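Notas para la charla: la parada que no paró
Diapositiva 1 — Saludo y presentación breve.

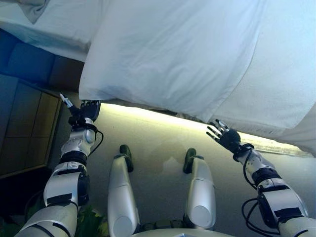
Dymphna Duggan me escribió que el fallo no era del brazo, que era nuestro, por confiar en un solo umbral de par. Leer despacio. Estoy de acuerdo con ella.

Diapositiva 2 — Los hechos. En julio, en la sala de Basora, la tela se enganchó en una muñeca. El límite estaba puesto para cargas rígidas y la parada tardó hasta 900 milisegundos. Ningún herido. Pausa.

Diapositiva 3 — Qué cambiamos. Límite propio para textiles, y prueba del botón cada 16 ciclos. Decir que todavía falta revisar los cables.

Preguntas.

Charlas recientes
Polat: frenos y holguras
Fodeo, un año después
Staseveck: registro de incidentes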